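How a Hand-Held Gripper Gets Looked After

A page for young readers from the Tunska Learning Pages
Updated June 16, 2026

Robots have to learn before they can pick things up. One way to teach them is with a tool called a hand-held gripper. A person holds one in each hand and does a job with them, such as folding a towel or putting a cup on a shelf. The grippers record how they moved. Later, a robot with the same kind of fingers can practice from those recordings.

The pair on this page is called the Alemneh set. It belongs to a workshop in the town of Grullholm, run by a small company called Indton. The set gets used a lot, so it needs care every day. Most of that care is simple. You could do a good part of it yourself with a soft cloth and some patience.

What the parts are called

Fingers. These are the parts that touch things. They are dark and shaped a bit like a fish's fin. They bend a little when they press on something, the way your fingertip does.

Body. This is the part you hold. Inside it are the pieces that open and close the fingers.

Marker cube. This is a box with black-and-white squares on its sides. The squares are called markers. A computer looks at them through a camera and works out where the gripper is and which way it is turned. Each marker has its own pattern, like a name tag.

Cable. It carries power and information.

The morning check

The workshop does the same check every morning, in the same order. It takes less time than eating a bowl of cereal.

1. Look at the fingers. Bend each one gently and let go. It should spring back. A finger with a small tear goes in the repair box, and a new one is screwed on.

2. Wipe the markers. Dust and fingerprints are a bigger problem than you might think. If part of a black square looks gray and smudgy, the computer may not be able to read it. Use a dry cloth, and wipe toward the edge. Water can make the corners of the sticker curl up.

3. Check the screws. Each finger is held on by 2 small screws. They should be snug. If you turn them too hard, the plastic can crack — that happened in February, and the set was out of use until new parts came.

4. Follow the cable. Start at the gripper and run your hand along it all the way to the power strip. Feel for kinks and flat spots. Cables on a floor get stepped on, and a bad one often looks fine from the outside.

5. Hold both grippers up in front of you. Turn them slowly from side to side while a helper watches the computer screen. The markers should stay found the whole time. If one drops out, go back to step 2 and wipe it again.
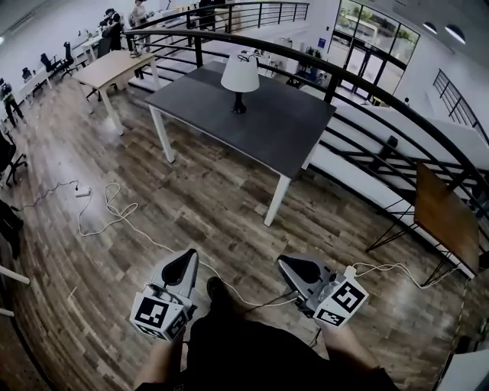

6. Open and close the fingers ten times. Listen while you do it. A click or a scrape means something inside needs looking at.

7. Write it down. The notebook has a line for the date, a line for what was wrong, and a line for what was fixed. If nothing was wrong, you write "OK."

When something wears out

Fingers wear out first. The workshop changes them after 1000 squeezes if the job is rough, such as picking up bricks or stones. For soft things like towels, a set of fingers lasts 3000 squeezes. The computer keeps the count.

Markers last longer. When one gets scratched, the old sticker is peeled off and the cube is cleaned. Then the new sticker goes on. It has to be perfectly straight. If it is tilted even a little, the computer will think the whole gripper is tilted. After that comes a test where the gripper is held in many different positions and the computer checks its own answers. The notebook has over 465 lines in it now, and plenty of them just say "new marker, left side."

Words to know

Gripper: a tool or robot hand that opens and closes to hold things.

Marker: a pattern of black and white squares that a computer can recognize.

Kink: a sharp bend in a cable that can break the wires inside.

Snug: tight enough to stay put, but not forced.

Try it at home

Draw a pattern of black and white squares on a piece of paper, four across and four down. Ask a friend to stand across the room and tell you which way is up. Now cover one corner with your thumb and turn the paper. Try it again from farther away, and write down how far your friend could stand and still get it right.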